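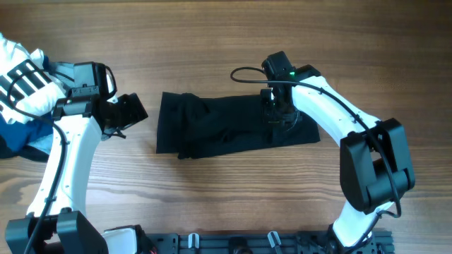
Dye bench, batch 2214
May 5, 2023

Second go at the Jaldale black. The first, back in November, came out the color of a wet slate roof, which the Herath people politely called "heathered" and then declined to pay for.

Recipe as before except the salt, now 220 g per bath. Scoured the cotton overnight this time. The old notes say "scour well" in handwriting I recognize as my own, with no hint of what I thought well meant.

Bath went in at 10, stirred whenever I remembered. The thermometer reads low again. I have been adding 3 degrees in my head since winter and see no reason to stop now.

Rinse took forever. Water ran purple, then gray, then a sort of weak tea, and I called it at weak tea. Rub test on white cloth: faint mark dry, embarrassing mark wet. Better than batch 1886, but so is most laundry.

To do:
- repeat the wet rub after a second soap wash
- ask Gutus whether the fixative has a shelf life, and if so, whether ours is past it
- label the gray bucket. It is not the rinse bucket. Ask my left sleeve.

Swatch is pinned in the binder behind the tab marked Misc, along with everything else.

Recent entries
Indigo vat, still sulking
Jillurura wool: shrinkage
Mordant shelf, inventory of regrets

Contact the dye room | © 2023 | Back to top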